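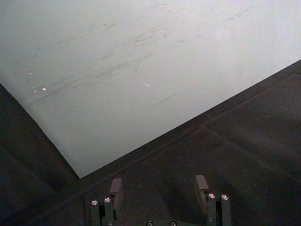
4. Cleaning and resurfacing the writing panel

4.1 Before you start

This section applies to all Dawber wall-hung and freestanding writing panels with a painted or enamelled face. It does not apply to glass panels, for which see section 6. If you are not sure which face is fitted, look for the part number on the label behind the lower rail. Numbers ending in 369 are painted. Numbers ending in E are enamelled.

You will need:
Clirer panel cleaner, or plain water with a drop of washing-up liquid
Two lint-free cloths
A soft felt block
Low-tack masking tape (resurfacing only)
Hetilska face coating, two-part (resurfacing only)

CAUTION: Do not use scouring powder, wire wool, melamine sponges or any cleaner containing acetone. These remove the gloss from a painted face, and ink will then soak in.

4.2 Routine cleaning

1. Take all magnets, clips and trays off the panel.
2. Wipe the face dry with the felt block, from top to bottom. Turn the block when one side is loaded.
3. Dampen the first cloth with cleaner. Do not spray the panel directly. Liquid can run behind the lower rail and swell the core.
4. Wipe in straight, overlapping strokes.
5. Dry with the second cloth before the cleaner evaporates.
6. Leave the panel for 2 minutes before writing on it.

Note: Grey streaks that return after cleaning are usually old ink spread by a dirty cloth. Repeat steps 3 to 5 with a fresh one.

4.3 Removing set ink

Ink left on a painted face for several weeks may not lift with cleaner alone.

1. Write over the mark with a fresh dry-wipe pen, covering it fully.
2. Wait ten seconds and wipe with the felt block.
3. Repeat up to 3 times.
4. Clean the area as in 4.2.

If the mark is still visible, it is either permanent ink or a scuff in the coating. Permanent ink may be treated once with isopropyl alcohol on a cloth. A scuff cannot be cleaned off. Go to 4.4.

4.4 Resurfacing a painted face

Resurfacing must be done with the panel flat and face up. Two people are needed to lift panels of the Trinbridge size and above.

WARNING: The coating gives off vapour while curing. Work with windows open and keep naked flames away.

1. Release the panel from its brackets (see 2.3, steps in reverse) and lay it on padded trestles.
2. Clean the face as in 4.2 and let it dry fully.
3. Mask the edge trim on all sides.
4. Mix the two parts of the coating in the tub supplied. Stir slowly to keep air out.
5. Pour along one short edge and draw the coating across with the spreader in a single direction. Do not go back over it.
6. Remove the tape while the coating is still soft.
7. Leave flat for 24 hours. Do not write on the face for a further three days.

Note: Coating mixed below 10 °C may cure with a cloudy finish. Store the pack indoors from November onwards.

4.5 Spare parts

Felt block, pack of two: part 2649
Lower rail end cap: quote panel size when ordering

Section revised 31st January. Technical contact: Minoru Higuchi, Dawber product support.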